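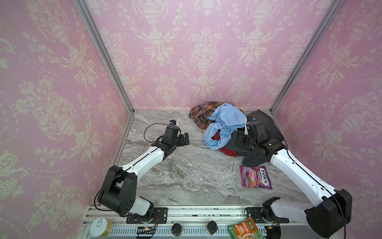
Two-arm cell, garment pile at the back right.

Loose items in a shared two-arm cell: what is good practice?
Asked by Puspita Yusof, December 23, 2022

Our draft rule keeps the second arm 300 mm clear while the first is in the pile. Is a fixed distance enough with cloth?
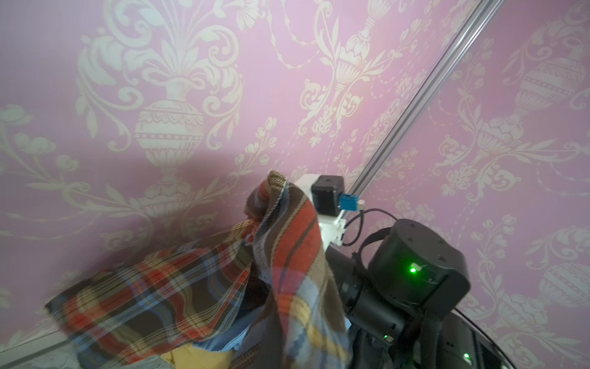
Faizal Chin: No. Measure from the hanging cloth, which swings. We add 131 mm and cap speed on the lift.

Anjani Halim: Same here. Also write down who may reset.

Rizal Liew: we just use 300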